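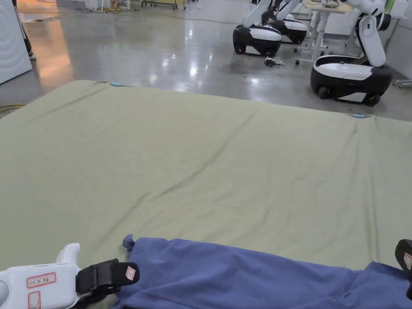
Have you ever tried to fold a T-shirt and had one sleeve end up on the wrong side? Me too. Now picture a robot having that problem, except the robot thinks it did a great job.

I want to tell you about the day a robot folded nothing, very neatly, 19 times.

First, a bit about what I do. I work with Cristian Ospina at a robot workshop in Wernport, and our project is called Arar. We want robots to help with chores like laundry. Robots don't know what a shirt is, though. They have to be shown, again and again and again. So people pick up tools shaped like robot hands and use them to do the chore. The tools have two fingers (not five!), and you open and close them to pinch things. A little camera on the tool records what it sees. Later, the robot's computer studies the recordings and tries to copy the moves.

Think of it like learning a dance by watching videos of somebody's hands. You'd get pretty good at the hands. You might not know what the feet were up to.

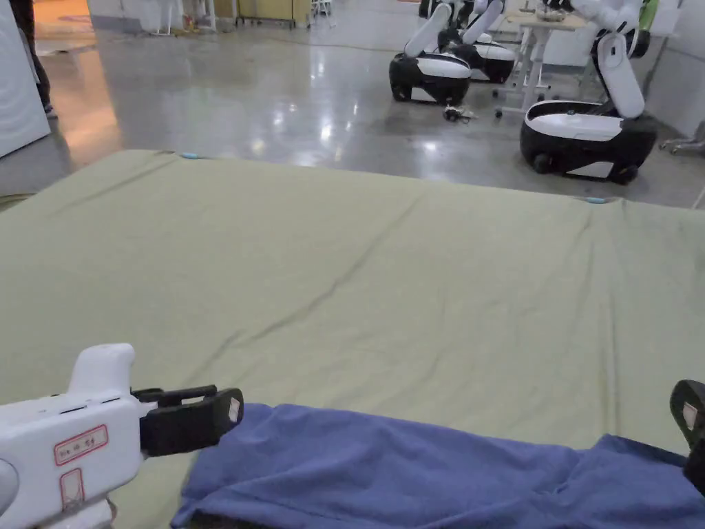

Blue cloth, green sheet, and a gripper getting close to the corner.

For this chore we had collected 1,257 recordings. That's a lot of laundry! We gave them all to the computer, it studied them overnight, and in the morning we let one of our robots have a go. We call that robot Benavides.

Benavides rolled up and reached down. It closed its fingers, lifted its arms, swung them across, and set them down again, very gently. It was a lovely fold, and the cloth was still lying exactly where it had been the whole time. The fingers had closed on air, just above the corner.

So we tried it again. Air. And again. More air! Every time, Benavides finished the whole fold and then stopped and waited, as if we ought to clap.

This kind of mistake is called a missed grasp. "Grasp" is just a word for grabbing and holding on. When you miss a grasp, you know right away, because your fingertips tell you there's nothing there. Try it: close your eyes and pinch the edge of your sleeve. Now pinch the air next to it. Feels different, right? Benavides had no feeling in its fingertips. It only had its cameras, and cloth is sneaky to look at. A wrinkle can look a lot like an edge. A shadow can look a lot like a wrinkle.

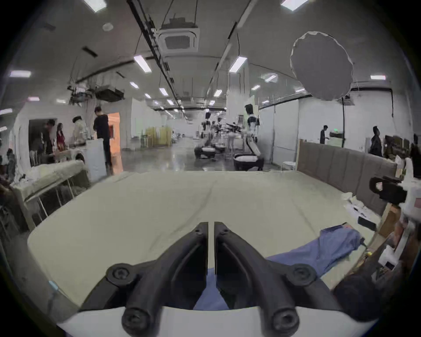

Cristian and I sat down with a big pot of tea and started playing detective. When something breaks, it's tempting to change five things at once and hope. I've done that, and it's a terrible idea! If it works afterward, you don't know which change fixed it. We made a list and checked one thing at a time.

Were the fingers bent? No. Was the battery low? Nope, it was full. Was the camera dirty? I really hoped so, because that would have been an easy one, but the lens was perfectly clean.

Then Cristian measured where the camera was sitting. It had a tiny screw holding it in place, and the screw had worked itself a little bit loose. The camera had tipped forward by less than the thickness of a coin. That doesn't sound like much. But if you tip a flashlight just a tiny bit, the spot of light on the far wall jumps a long way -- and it's the same with a camera. Benavides thought the corner was higher than it was.
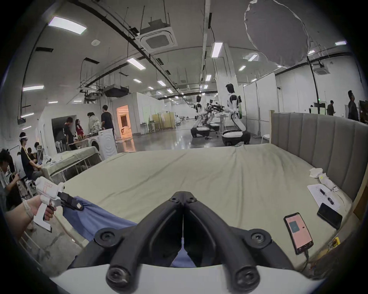

We tightened the screw and did something called calibration. That's a long word for checking that the robot's idea of where things are matches where they really are. We put a small block on the bed, asked Benavides to touch the top of it, and measured how far off it was. Then we fixed the numbers and did it over.

Now for the serious part. A robot that misses a cloth is a bit funny. A robot that's wrong about where things are could also bump into a person, and robot arms are heavy. That's why our robots have a big red stop button, and why one of us keeps a hand near it whenever an arm is moving. I should have pressed it after the second miss, to be fair. I was too busy laughing, and Cristian had a word with me about that.

We have two new rules. Somebody checks the camera screws every morning before the robots are switched on. And if a robot misses two grasps in a row, it has to stop and ask for help.

Benavides still misses sometimes, mostly with socks. We're working on socks next.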